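The One Table Rule, or why I still own a bookcase

Dec 1, 2022

I should say up front that I don't trust anything that calls itself a system. I have been through the folding one, the one with the colored dots, and the one where you turn all your hangers backward and wait a year. (I waited. I wear the same nine shirts. I knew that.)

So when my sister-in-law sent me a link to the Stidia guide and told me it had changed her spare room, my first thought was that her spare room is twice the size of mine and she has a garage. But it was free to borrow from the Westmont library, and I had a long weekend with nothing in it, and the spare room here had gotten to the point where I opened the door with my shoulder.

The guide is 171 pages. I could get it down to about 5. The idea is that you never sort things where they live. You carry them to one big table in a different part of the house, you spread them out so that nothing is stacked, and you decide on each one while it's out of its usual spot. The author believes that an object "argues for itself" when it's on its own shelf and goes quiet when you move it. I don't believe objects argue at all. I did carry them to a table, though, and I put a beige sheet down first, which the guide doesn't mention and ought to. Old shelves shed.

First batch was the soft stuff and the small packages from the bottom of the closet.

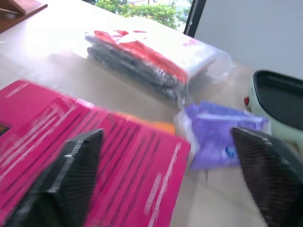 Closet floor, first batch. The pink one was always going to take up half the table.

You'll notice I was already breaking the no stacking rule. There's something orange stuck under the pink one and I left it there, because at that stage I was still convinced that the whole rule was padding to get to 171 pages. On this point I have to give the guide some credit. Whatever is underneath doesn't get decided on. I picked up the top thing, made up my mind, put it down again in the same place, and moved on to the next one feeling very efficient. The orange one got a second trip across the house later in the day for no reason at all.

The clothes in the clear bag were harder. Red on top, dark gray under it, folded up in the plastic and looking very much like something a store would hand you. The guide says clothes in packaging should be dealt with first since you have "no history" with them. I think that's backward. Clothes I've worn, I know all about. I know the collar itches or the sleeves are short. Clothes in a bag are still perfect, and I can go on thinking I'm the kind of person who'll wear them. I went back and forth for far longer than they deserved. The guide allows you 27 seconds per item, by the way, with no explanation of where that number comes from. Why not 30? Who was holding the stopwatch? I'd love to see the early drafts where it was 25 and that just wasn't enough.

The purple packet I'll skip over. It went in the keep pile, then the give pile, then back. It's squashy and weighs next to nothing, and I resent how much thought it got.

After lunch I brought out the books and the shelf.

The shelf is where the guide and I really fell out. Chapter six says furniture counts. If a piece is only there to hold the things you're sorting, it has to come to the table too, and you're supposed to decide on it before you put a single thing back. I thought this was silly. It's a small wooden shelf unit, reddish brown, and I've had it since my first apartment. I bought it secondhand from Tsegaye, the furniture place that used to be behind the train station, for less than I paid for dinner that night. It isn't Trarnudus or any of those brands where you get a little card about the forest. It holds books. What is there to decide?

But I carried it out, mostly so I could write here that I had done it and it was pointless. 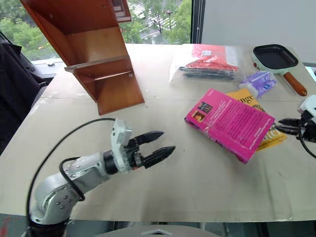
Books out, shelf on its side, the clear bag and the purple packet at the back.

Well. I'm annoyed to report that having it on its side was useful. Upright and full, all I ever saw of that shelf was the front edge. Tipped over, you get the little holes on the inside and the fitting, and I had plain forgotten the thing had either. I went over it with a screwdriver and a cloth and checked whatever I could tighten. I would put this down to ordinary maintenance and not to any quieting of arguments, but I will admit I wouldn't have done it in the spare room, where there's no space to lay a shelf down in the first place.

The books I'd expected to be quick. Books are where I'm supposed to be ruthless, and I wasn't. I turned the bright pink paperback over to read the back and then read the entire back, all of that tiny print, and there went my 27 seconds several times over. Then I set it down at an angle on top of the yellow one and for the rest of the hour didn't give the yellow one a single thought. Same mistake as the morning! By then I had read the chapter on stacking, too, so I can't even claim I hadn't been warned.

If you're wondering about the final tally, I refuse to give one. The guide wants you to write down your number at the end, and the back pages are full of letters from people who got rid of 77 things before breakfast. Good for them. I suspect most of those were pens. You could clear 77 pens out of my kitchen drawer and I'd still be unable to reach the window in the spare room.

What I can tell you is that the shelf stayed, and it's back against the same wall. Pink paperback stayed. The yellow one has gone in a bag by the front door along with some other books, where it will probably live until February if I know myself. The red and gray clothes are still in their plastic. I have moved them from the closet floor to the closet rod, which the guide would call avoidance and I call putting clothes in a closet.

So would I recommend it? The table part, yes, if you have a large one and don't need to eat at it. We had dinner on our laps that night because I hadn't finished, and nothing in 171 pages tells you what to do when the table is full and people are hungry. The sheet is a good idea and it's mine, so you can have it for free. Shake it outside afterward, unless you enjoy vacuuming. The timer is nonsense. The bit about bringing the furniture out I'm putting in the "maybe" column, and I may try it on the hall cabinet, which has had a stuck door for as long as we've lived here.

My sister-in-law has asked twice whether I'm "converted." I told her I'd returned the guide to the library a day early, and she can make of that what she likes. She's now reading one about drawers.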